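March, just past 11 at night

What a day! I have to get it down before I sleep, because tomorrow I'll remember only the fix and none of the fun.

I came in thinking I'd spend the morning on the report for Bhattacharjee and got as far as the title. Then I looked at the overnight run and saw the success number sitting at 12 percent. Last week the same policy was hanging the cable on the rack most of the time. Same arm, same gripper, same rack, same blue cable. I'd have been less surprised by a flat zero, which usually means something didn't load. A number like 12 means the thing is trying, and failing, in its own particular way, and that's my favorite kind of bug (I know, I know).

So I got coffee and watched failures for an hour. At first they all looked alike. The arm picks up the cable beautifully, carries it over, starts to lower it toward the hooks, and then there's a little shiver. It's so small that I missed it the first few times. The cable swings, the fingers stay shut as they should, and the end drops straight through the gap between two hooks and ends up on the mat. Then the arm goes on with the rest of the motion, very proud, placing a cable that isn't where it thinks it is.

Fongchan Chantharasri wandered over with a bowl of noodles and we stepped through one bad episode together, tick by tick. Fongchan's guess was friction, mine was the cable model. We've both been burned by the cable model before — it's a chain of short links pretending to be soft, and if you make the joints between them too stiff they ring like a ruler on the edge of a desk. I turned the stiffness way down and ran a batch. The cable sagged like wet spaghetti and the number got worse. Fongchan turned the friction way up and ran a batch. No change at all. We were both wrong, and I was having a wonderful time.

After lunch I stopped guessing and plotted the forces at the fingertips. There it was, a spike! It came at the same step in every failed episode, step 1964, right where the arm changes from carrying to lowering. In the good episodes from last week, nothing, just a calm line. I actually clapped. 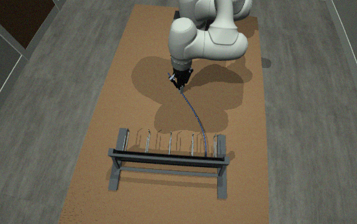

Why would the force jump when the gripper isn't being told to do anything new? The simulator was taking bigger time steps during the lowering part, so the fingertips sank a tiny bit into the cable between one step and the next, and the solver shoved them apart all at once.

And the reason for the bigger steps was a setting I had put in myself. Back when we were trying to get the Werkow batch done early, I'd added a second config for the slow parts of the motion, to save compute. It doubled the step size. It was supposed to apply only to the part where the arm goes home with nothing in its fingers. Then somebody (me, it says so right there in the log) renamed the motion phases, and "lower" ended up on the list where "return" used to be. One word. The code never complained since both names were perfectly good ones.

I put the word right and ran the small batch first. Back to last week's level. Then I ran it again with different seeds, since I didn't trust my own good mood, and it held. Fongchan made me put the mistake back in and check that the number fell again, which I'd have skipped, and it did fall. So that's the cause. I went and told everyone in the room, including two people from the Stuma side who were only there to borrow a monitor. They were very nice about it.

The part I keep turning over is the safety side. In the simulator a spike like that costs us a cable on the mat. On the real arm there's a force limit that should stop everything, but we set that limit from simulated runs, and I don't know yet whether any of those runs came after the rename. If they did, the limit is too loose. I wrote to the Pukedero team before leaving and asked them to keep the real arm off the cable task until I've gone through the dates. They wrote back almost at once and said fine, they had plenty to do with calibration anyway. Feels good to have that settled before bed.

Things for the morning, so I don't lie here reciting them. Go through the force limit runs and mark every one that used the second config. Make the loader stop with an error if the step size changes while the gripper is closed — this should have been there from the start. Put the fingertip force plot on the nightly page next to the success number, where I'll see it with my first coffee. Throw out the overnight data before anybody trains on it! And tell Bhattacharjee that the report will be late but a lot more interesting.

Also I never ate the other half of my sandwich. It's still in my bag, and I can smell it from here.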